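3.2 Lids without boxes

Any study of household storage arrives sooner or later at the lid. Of the 709 objects our households entered in their kitchen diaries, none caused more bad temper than the round plastic lid that had outlived whatever it once covered. Frota and Samuel, in their work on the drawers of Ulley, called such things "widowed" and recommended throwing them out. Our households had read no such advice, or had read it and kept the lids.

We asked each household where a loose lid went when it was not in use. The commonest answer was "in the drawer", followed by a pause. Flat stacking was praised by everyone and practised by very few. Most lids were stood on edge, leaning on whatever would bear them, and stayed there until someone wanted the bread knife.
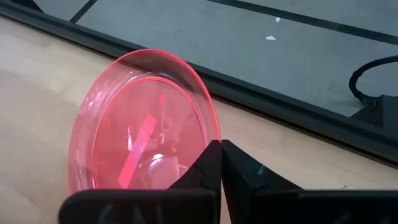 Figure 4. A round, see-through pink-red plastic dish or lid, tilted up on its edge on a wooden tabletop.

Standing a lid on edge has its defenders. Rweyemamu argues that an upright lid is quicker to find than one in a pile, and our diaries bear her out, at least for coloured plastic. Clear lids were lost upright and flat alike. One household in Flirnach had bought a rack for the purpose – it now holds post.

The 2 households that owned sets in several colours told us the colours matched lid to box. On inspection they did so for the first month, after which, in the words of one diary, "pink goes on anything it fits". We have coded these cases as mixed. Yook's three-part scale (matched, mixed, abandoned) was used throughout, though the line between the last two was at times a matter of the coder's mood.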